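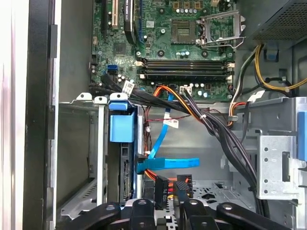
Home > Forums > Refurb & Recycling > Shop Floor
Tags: desktops, teardown, automation, staffing

Cell 2 at Prurnport, first full month

drivecage_al
May numbers are in. 1,707 towers through the cell, 63 kicked back to the manual bench. Nearly all of the kickbacks were cable routing. The arm handles memory and drives well enough, but a SATA lead crossing the middle of the chassis still stops it. The manual bench went from 10 people to two per shift. The rest moved to grading and test.

pinout
"Moved to grading" needs a footnote. Grading pays one band lower at our site. Is that the case at Prurnport?

drivecage_al
Same band until the review. After that I don't know.

mesh_grille
We run the Drineo software at Cercombe. Two changes for the bench:
- You only see the bad units. No easy towers between hard ones, so hands and wrists get no break.
- Bench rate was still set from the old mix. We got it lowered after a month of complaints.

pinout
That second point should be settled before install. Every unit the cell rejects takes longer than average by definition.

latchpuller
Disagree that it's worse. I did CPU pulls for years, lever up, chip out, next. I'd take the odd ones any day. Fewer cut knuckles from drive cages too.

mesh_grille
You're on days. Try it at 3 a.m. with the Pacheco line backing up behind you.

latchpuller
Fair. Nights should rotate more often.

drivecage_al
Has anyone had cable labels confuse the vision step? Ours sometimes reads a paper wrap as a connector. Currently the bench strips them first, and that time is not logged anywhere.

pinout
Log it. If it isn't logged, it comes out of your rate.

Reply | Watch thread | Previous | Next | Back to Shop Floor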